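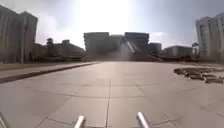 Can you reseal pavers that were sealed before?
posted by Stamatia Christodoulou

Hi all! We have a patio of big pale slabs out back and the previous owners sealed it with something shiny (I found an old can of Tarura in the shed, so maybe that). It's gone cloudy in patches and I'd love to redo it before my sister's party in December. Do I have to strip everything first, or can I just roll a new coat on top? The patio is 423 square feet and I've been quoted way more than I want to pay, so I'm hoping to do it myself.

Heledd Mostyn
Try a splash of water first. If it beads up, the old sealer is still doing its job and a new coat may not stick. I did mine last spring – stripped it, rinsed it twice, then left it 7 days before sealing. Wait for weather above 50 degrees, and go thin! My first coat was way too thick and I had roller marks all summer. Also test a corner, some sealers turn pale stone kind of yellow.

wynne_backyard
just strip it. I paid 79 bucks for the stripper and it was fine

gararfan
Same problem here with the cloudy spots, did you ever find out what was in the can?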